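**Product notes: Dolusier grasp policy, with the Nondinell hand**

Dolusier is sold as a grasping method you can load onto a two-armed humanoid and use in an ordinary kitchen. The license comes from Mwakyusa, the hand is a Nondinell, and the claim on the order form is "household retrieval without retraining." I write up lab equipment for Ivness, where we pay for these things out of a small budget, so I read the method paper before the brochure. The paper is more careful. It says the policy was trained on 3000 recorded reaches and that results outside the training layouts "vary." The brochure leaves that word out.

Cans in a pull-out freezer drawer are a fair place to start. The bin is bright white and gives the cameras very little texture, the front lip is in the way of the wrist, and cans on their sides don't offer the neat upright cylinder that most grasp papers like so much.

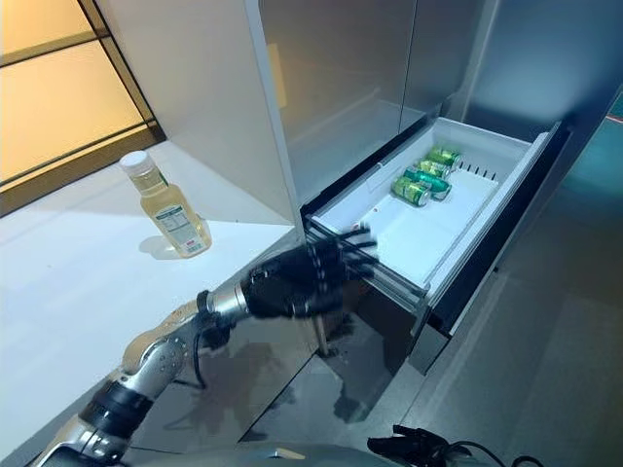 *By the equipment desk, Ivness. Filed under Manipulation / Learned policies. Revised in September.*

**What the method does**

The policy takes the head camera and the wrist camera together and puts out a short run of arm and finger targets, then looks again. There is no model of the can anywhere in it. Mwakyusa makes a lot of this. I'd like it more if the comparison in the paper were against a decent model-based planner. It's against an older version of the same policy, with the wrist camera switched off, and the new one wins. I would hope so.

The reported figure is 40 trials per layout, over 8 layouts. Read the footnote under the table. A trial counts as a success if the object leaves the surface at all. Whether it gets to the counter is scored separately, in a second table at the back, and the brochure quotes the first one. For a buyer the second table is the one that matters, and it's the shorter of the two.

**What the wrist camera adds**

Quite a bit, I think, and this is the part of the paper I believe. From the head, the hand covers whatever it is reaching for in the last stretch. The wrist view looks up past the palm and thumb and keeps the fingertips in sight. It has its own trouble: anything very close to the lens goes to a gray blur, and a bright room washes out what is behind the fingers. The authors say the policy "learns to tolerate" this. They give no test with the lights changed, so I can't tell you whether it does.

The view is also specific to the hand. The thumb takes up a large share of it, and a policy trained on that picture has learned that thumb. Fit a different hand and you should expect to collect data again, whatever "hand-agnostic" means on the order form.
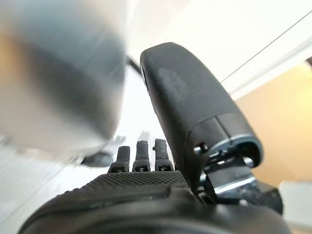 **What you get**

- Policy weights and the runtime, licensed per robot
- Calibration routine for the head and wrist cameras
- Training recordings for 3 of the layouts (the rest on request; our request is still open)
- The evaluation script, which I recommend you run before anything else

**What you don't get**

- The hand. Nondinell sells it separately, and left and right are separate part numbers.
- Any failure recordings. The paper mentions them twice and the download has none.
- Force readings. The policy works from vision and joint positions only, so don't plan on it for soft packaging.

**Should you order it?**

If you already own the hand and want a baseline to argue with, yes. The code is tidy and the calibration routine is worth having. If you want cans moved in a kitchen that isn't one of theirs, ask Mwakyusa for a trial license and score it yourself, counting only the ones that arrive.

Order code and current terms are on the Mwakyusa supplier sheet. Trial licenses have to be asked for by name; the sheet doesn't list them.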